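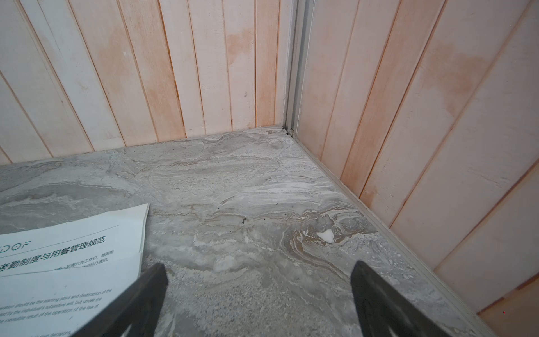

Bulach Residents' Service, Home Care and Repairs Team

Looking after countertops and painted wood walls

Residents often ask the team how to clean a kitchen or utility corner where a countertop meets wood planks. The advice on this page applies to all rented homes in Skostby and may be used by owners as well. Please read it before buying any cleaning product.

Everyday cleaning

Wipe the countertop at the end of each day with a soft cloth, warm water and a drop of dish soap. Rinse the cloth and wipe again. Dry the surface with a clean towel, paying attention to the back edge, where water tends to collect. Scouring pads and powders should not be used on patterned surfaces.

Vinegar is safe on most laminate but will mark real stone. Residents who do not know which surface they have should keep to dish soap.

Painted and whitewashed planks

Dust planks from top to bottom with a dry brush every two weeks. For grease, use a barely damp cloth and follow the direction of the grain. A thin whitewash is easily rubbed through, so test any cleaner on a low spot first and leave it for 22 minutes before judging the result.

Orange or pink patches may come from the wood itself. Knots and resin can show through pale paint, particularly in warm rooms. Such patches do not need scrubbing. If a patch feels soft or smells musty, report it to the team — do not paint over it.

Metal trim and rails

Aluminum trim needs only soapy water and a dry cloth. Oven cleaner and bleach will dull it. An old toothbrush is useful where the trim meets the counter.

Small wall storage

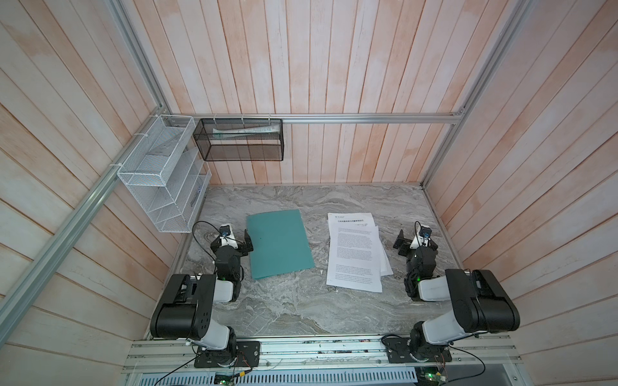

Wire-mesh organizer fastened with white zip ties.

Zip ties are suitable for light items such as envelopes and cloths. Pull each tie snug, trim the tail flush and check it twice a year. Jars, tools and cast iron belong on a shelf fixed with screws. Residents in rented homes must ask before drilling.

Wash wire organizers in the sink and let them dry fully before putting paper back in.

Supplies and repairs

Soft brushes and cloths may be borrowed from the Mercado desk, Room 19. Repairs to seams, trim or planks are requested on Form 851, also available there. The desk closes at 4:30 p.m. and is shut for the first half of July.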